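4.3 Working near the basket during picking

This section is for the person who runs the picking cell in the Munport room. Please read section 4.2 (emergency stop test) before you continue.

Before the start

1. Check that the Korkano controller shows READY and that the speed limit is set to 200 mm per second. Higher speed is allowed only when the door is closed and locked.

2. Put the wire basket on the table inside the marked area. The rim must not be above the line on the back post.

3. Fill the basket with the mixed objects from the list in Annex B. Soft and hard things should lie together. Do not press them down.

4. Place the boxes to the side of the basket with the holes up. Leave a free space of one hand between basket and first box.

5. Wipe the tabletop. Small crumbs can come under the basket and then it stands not level.

NOTE: Drink cans and bottles must be empty and closed or dried inside. A full can is too heavy for the Kneath fingers and it may open when squeezed.

During the run

6. Stay behind the yellow line. Keep the enabling switch in your hand for the first 16 picks of each session.

7. Watch the fingers when they go down between pieces of cloth. Cloth is the most frequent cause of error 714 (finger force too high).

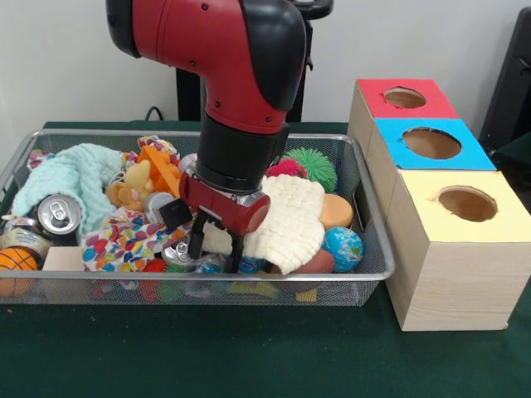

8. If error 714 appears, do not pull the cloth by hand. Press HOLD, wait for the amber lamp, then choose OPEN and RETRACT on the panel. Only after the arm is in the home position you may open the door.

9. If one object falls on the table, let the program finish the pick. Then press HOLD and take the object away.

CAUTION: HOLD does not remove the power from the motors. Never put your hand in the basket while the arm is over it, also when it looks stopped. Use the main switch and hang your tag on it.

After the run

10. Send the arm home and switch off. Write the number of picks and every stop in the cell log. The Brokesgate office collects the log sheets each November, so please keep them in order.

11. Look at the finger pads for cuts. Change both pads together, see section 6.1.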